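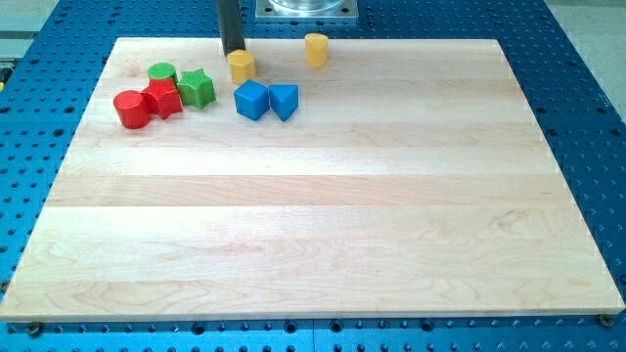 Debora Sanna asked whether an edge-glued maple board can go straight onto a perforated metal table without cupping, and how flat it has to be before small plastic blocks will slide across it evenly. The answer to the first part is yes, if both faces are finished the same way. The second part takes more work and is covered in the steps below.

What you need

Maple planks planed to one thickness, wood glue, bar clamps, cauls, a card scraper, a straightedge, a square, and abrasive paper in two or three grits. I buy maple from the yard in Stirham. It arrives rough, so allow extra for planing.

1. Lay out the planks

Five planks edge to edge make a good working width. Run all of them in the long direction. Maple varies from cream to light tan within one delivery, and the bands will show after glue-up. This has no effect on sliding. Figured grain does matter: swirling areas tear out easily under a plane, so put a figured plank at one edge, where it can be scraped from the side.

2. Glue

Joint the edges square. Spread a thin, continuous film of glue and close the clamps in alternation, one over and one under. Put cauls across the ends. Leave in the clamps for 50 minutes, then scrape off the squeeze-out while it is still rubbery. Do not flatten until the next morning.

3. Flatten

Work diagonally across the joints, then with the grain. Check with the straightedge in both directions and on both diagonals. A ridge at a glue line is worse than a shallow hollow – a block with a flat base will catch on the ridge and turn. Star shapes turn more readily than cylinders when a point catches. Ease the top edges lightly, then trim the ends.

4. Finish

Two thin coats of hard wax oil on both faces and all edges. Buff each coat. Do not use furniture polish, which leaves patches of uneven drag.

5. Set on the table

Brush chips out of the holes in the table top first. Lay the board flat and press on each corner in turn. If it rocks, find the high spot on the underside and scrape it. I do not bolt the board down. Where it must be fixed, use slotted brackets so the wood can move across its width.

6. Test with the blocks

Push a cylinder and a star across every joint, slowly, once in each direction. Mark any place where the block hesitates in pencil and scrape there only. Repeat in January or whenever the heating has been on for some weeks, as the joints may stand slightly proud by then.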